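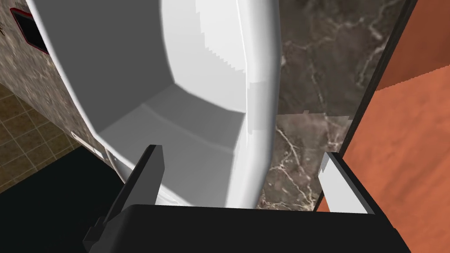 Planner update teaches robots to back out of the bathroom

Maston has released version 8 of Grostent, its motion planner for mobile arms, and the headline feature is a better sense of when to give up. The update, out in June, goes after a complaint familiar to anyone who has run a mobile arm in a small room: the planner finds a goal pose, commits to it with great confidence, and ends up nose to nose with the plumbing.

Older releases scored a grasp first and worried about the walls later. The new one checks the way out before it approves the way in, and drops any approach that leaves the wrist with no room to turn. Maston tested the change in simulation on 122 room layouts, bathrooms heavily represented. Planning failures fell by more than 20 percent, the company says. Planning time went up, a detail found in the release notes well below the failure numbers.

Perception gets some attention too. Lotex, the depth module that ships with the planner, used to treat glossy white surfaces as a matter of opinion. It now keeps a confidence value for each patch and asks for a second view when that drops too low. Patches of light on tile, which earlier builds liked to log as obstacles and politely steer around, get the same treatment. A wrist view of a tiled corner, with the fingers open and a bright triangle on the floor between them, shows the sort of input involved.
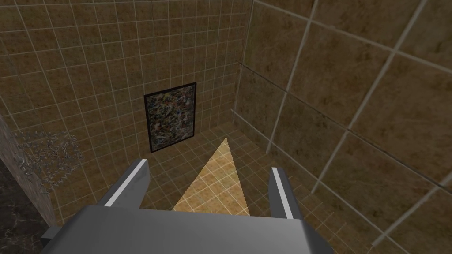

Upgrading

Existing users can move over with the Cronin migration tool, which converts old config files and flags the 28 settings that have been renamed - a few of them back to what they were called two versions ago. Support for version 7 continues through December.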